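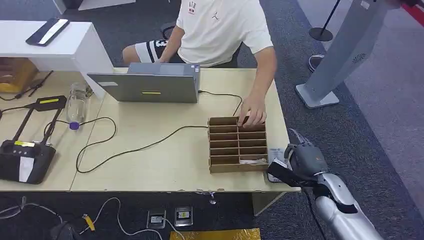 A cardboard organizer and a laptop on a light wooden desk.

5 August 2024
By Houshang Khosravi

The Kitisura is a pocket voice recorder aimed at people who cover courts, council meetings and street protests. I bought mine in April and have used it at the Molordale courthouse most weeks, plus two long marches and one very loud press conference outside the prison.

Sound is the main reason to buy it. With the recorder on a bench beside me I could make out the judge and both lawyers on playback. Outdoors it does less well. At the second march there was a steady wind, and a speech by a union leader was lost for whole sentences even with the foam cover on. The older Orlandini that I carried before handled wind better, but it was heavier and ate batteries.

The lock switch deserves a mention. Slide it down while recording and none of the buttons respond, so the thing can ride in a shirt pocket through a crowd. There is also a passcode for playback. It stops a casual listener and not much more – the memory card comes out and plays in any computer. Reporters who need to protect a source should move their files off it the same day and wipe the card.

Each file is stamped with a date and time, and you can drop a marker while recording. I marked the moment a sentence was read out in a remission hearing and found it again in seconds when my editor wanted the exact words. The markers vanish if you trim the file on the device, so trim on the computer.

Battery life was 7 hours in my use. The screen is hard to read in sunlight. The belt clip broke in the second month, and Bokow, the shop that sold it to me, replaced it without charge.

It costs $100. The smaller version is $50 but drops the lock switch, and I would not take it into a crowd. For courtroom work either one will do.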